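Brustdale School of Engineering
Robot Learning, Unit 2
Learning from Hand-Held Demonstrations
Course handout, prepared by Tarık Özkan

2.1 Background

A policy for two-handed manipulation is commonly trained on examples recorded by teleoperation, in which a person drives the robot arms from a distance. The Burnby method takes a different course. The demonstrator holds a pair of grippers and carries out the task directly at a table, so that no arm is needed during recording. The task set for this unit uses metal cups and a wire basket. 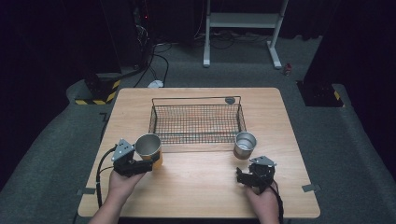

Each demonstration is stored as two streams, one for each hand, together with the opening of the jaws at every time step. The streams must be aligned before training. Students should note that an error in alignment is most harmful when both hands are close to the same object — a small delay is then enough to teach the policy a collision.

The reference set for the unit, known as Neves, holds 3,224 demonstrations. Of these, 3,000 are used for training and the remainder are kept for testing.

2.2 The view from the gripper

The policy receives images from a camera mounted on the tool. Such a view moves with the hand and shows the fingers at close range, but it may contain only part of the object. Polished metal and bright reflections on the table top also change with the angle of approach, and the training data should include this variation.

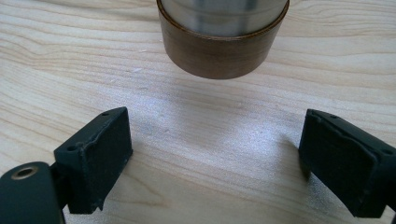 2.3 Reading and coursework

Read Chapter 19 of the Jerkbridge course notes before the seminar. Written answers should state clearly which camera views were supplied to the policy and how the two streams were aligned.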